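**Comparing two policies on a sorting task: how many trials, and what counts as a success?**

I'm writing up a bimanual sorting study. Two arms share a table and move snack packets into clear bins. We trained one policy on 603 demonstrations (called Orari) and want to compare it with our older one, Halliday. The packets are light and crumpled, so each grasp is a bit different from the last.

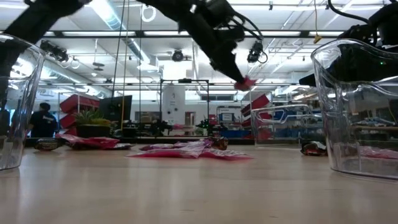
My supervisor wants a single success rate per policy. At the moment I score a run as a success only if every packet ends up in its correct bin. On that measure the two come out level after 14 runs each, but Orari looks clearly better to me when I watch it. Am I measuring the wrong thing?

Euan Ritchie, July

---

**Answer 1** (accepted)

Fourteen runs with a yes/no score won't separate two policies unless one is very poor. You also throw away most of what happened, as a run that misses one packet scores the same as a run that misses them all.

Score each packet separately and keep the whole-run figure as a second column. I'd record:

- grasped or missed, and the number of attempts
- released inside a bin or on the table
- right bin or wrong bin

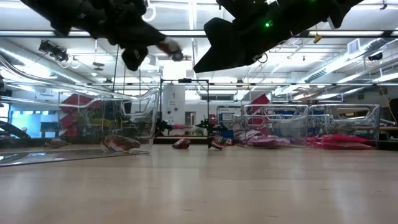 - time from first movement to release, with a fixed cut-off

Packets in the same run aren't independent. If one gets pushed under another, both results suffer. Resample whole runs when you work out the confidence interval, and don't treat every packet as its own trial.

Use the same starting layouts for both policies and alternate them, so that any drift in calibration or lighting hits both. We used to run all of one policy in the morning and the other after lunch and had to repeat the lot.

Ross Aitken

---

**Answer 2**

Just do more runs. We did up to 3 times as many for the Omano paper and no reviewer complained.

---

**Answer 3**

Agree with Ross on pairing the layouts. I'd add that whoever scores the runs shouldn't know which policy it was. You say Orari "looks clearly better", and that will creep into the borderline cases. Get 2 people to score from the recordings and report how often they agree. Skevus has a script that shuffles the file names, if your group has access to it.

> Thanks. Rescoring the old recordings per packet this week. The layouts weren't matched, so I'll have to run those again anyway. – Euan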